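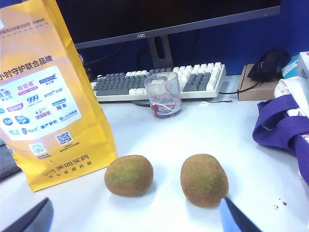
From: Jurgita Jankauskaitė
To: penar-users
Date: 2024-10-24
Subject: Re: Re: wrist view only, does it hold up on clutter?

Adi Krishnan wrote:
> Your June numbers were from the tidy bench, with the grey backdrop.
> Has anyone at Fladmont tried Penar on a desk a person works at?
> My money is on the policy falling over as soon as there is
> lettering in view. Also, did you drop the overhead view for good
> or is it just switched off?

Adi, you may keep most of your money.

The overhead view is gone for good. Training is now wrist only, 1,541 demonstrations after I threw out the ones where the operator plainly changed their mind halfway. We started with 2,000, so draw your own conclusions about operators.

On clutter: the keyboard, the monitor and the cup do no harm that I can measure. The yellow bag does. With two kiwis on the desk and the bag standing near the left one, the policy dithers between the fruit for longer than I would in a greengrocer's. Take the bag away and it picks one and gets on with it. I can't tell you whether the lettering is to blame or just a large yellow thing close to the lens, and a plain yellow bag is the obvious test. I have not yet found one.

The two-target dithering is the part I'd like opinions on. Averaging over both goals sends the fingers towards the gap, where there is nothing to eat. Ziółkowski's fix – commit to one target for 14 steps, then look again – clears up most of it, at the price of some very determined approaches to the wrong place. The Wenitz people sample several paths and keep the one nearest to the last, and that looks smoother to me, though slower on our machine.

I haven't run the two fixes against each other on the same layouts, so please don't quote me as if I had. If you still have your layout script, send it over and I'll use that. Mine places everything at right angles, and no desk I have met does.

Jurgita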